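Home > Travel Gear > Luggage Care and Repair

Scuffs on a white hard-shell suitcase, and do spinner wheels need any care?

Asked by Svenja Wallner
Tags: hard-shell, spinner wheels, cleaning, scuffs

Hi everyone! I finally bought myself a white hard-shell (the smaller Kofler, the one with the finely textured surface) and I love it so much that I'm probably being silly about it. It has been to Bruvach and back twice and in July it's coming with me on a much longer trip, so I'd like to get it into good shape first.

Two things. There are small dark specks and scuffs on the shell, mostly near the middle of the big flat side. A damp cloth took off the dust but left the specks. The surface has that tiny crosshatch pattern and I'm afraid of rubbing it smooth and ending up with a shiny patch.

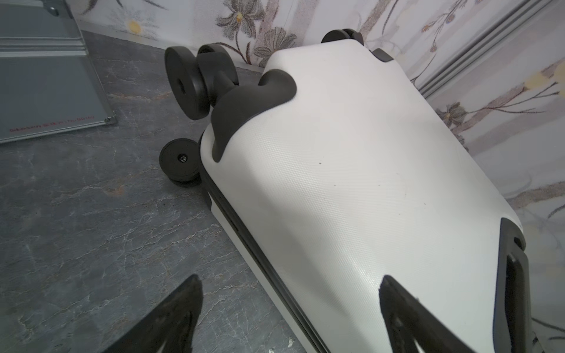 The case on its side, with the black corner guards, the side handle and the wheel end

The other thing is the wheels. It has four black spinners and I've never owned a case with spinners before. My old two-wheeler got dragged over gravel for years and I never did a thing to it. Do these need oil? There's a little silver bolt in the middle of the wheel and I don't know if I'm supposed to tighten that now and then or leave it be.

Also, a friend told me to store it standing up and my sister says always flat. Who's right?

Thank you!!

3 answers

Answer from Andri Baumgartner
Marked as helpful by the asker

Oh, I enjoy these questions. White cases look wonderful when they're clean and they do clean up, so don't give up on yours!

Shell first. Start with warm water, a drop of dish soap and a soft toothbrush. On a textured shell the dirt sits down in the little grooves, so a cloth just slides over the top of it. Small circles, light hand, then wipe with clean water and dry it. Most specks go at this stage. What's left is usually rubber or paint that has rubbed off from other bags, and for that I use a white melamine sponge, damp, with hardly any pressure. Those sponges are a very fine abrasive, so you're right to be careful – try it on the side that rests on the floor, somewhere near the zipper seam, and look at it in daylight before you touch the front. Skip acetone completely. It can melt or cloud plenty of plastics.

While you've got the toothbrush out, go along the zipper too. Dry brush, from one end to the other, and shake out whatever comes loose.

Wheels: lay the case down so you can get at all four. 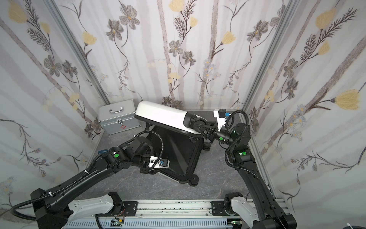

Tipped over, with the wheels within reach

Spin each wheel, then turn the swivel housing all the way around. Hair and carpet threads wind up next to the axle and that is what makes a spinner drag. Tweezers and a small pair of scissors will get them out. Wipe the wheels and let everything dry.

About oil, I'd say no to the ordinary household kind, it collects grit. A tiny puff of dry silicone spray if one squeaks, and wipe off the extra. Leave the bolt alone unless the wheel wobbles. If it does wobble, a quarter turn and test again. Too tight and it won't roll.

I give mine 5 minutes after every trip and they still glide. It's a weirdly satisfying job!

Answer from Gertraud Trummer

toothpaste. the plain white kind not the gel. worked on my old Grullelov, rub with finger and rinse. for the wheels I do nothing and they are fine

Comment by Andri Baumgartner: Toothpaste does work on smooth shells! On a crosshatch texture it's a pain to rinse out of the grooves, mine had white crust in it for weeks. Well, on a white case I guess you wouldn't see it.

Comment by Gertraud Trummer: mine is red

Answer from Silvan Grabner

Agree with the soap and toothbrush. Adding a bit about storage, which got skipped.

Standing or flat are both OK for an empty case. I prefer standing, on its wheels, on a hard floor. What I would avoid is piling heavy boxes on a case that's lying flat for months, as shells can bow a little and then the zipper gets stubborn. Leave the zipper open a few inches so it doesn't get musty inside. Mine lives in the hall closet with the sweaters in it during summer, so it earns its space.

Check the screws or rivets on the side handle before a long trip too. Pull on the handle with the case full and watch if the base lifts from the shell.

And if a wheel does give out someday, look at how it's attached before you order anything. Some housings are screwed on from the inside behind the lining, some are riveted and need drilling. I got a replacement set from a shop in Ostier and only then found out mine were riveted. Still did it, still pleased with it!

Comment by Svenja Wallner: Thank you all so much! Did the toothbrush and soap last night and most of the specks are gone, I'm thrilled. Pulled an unbelievable amount of hair out of one wheel. Trying the sponge on the underside next.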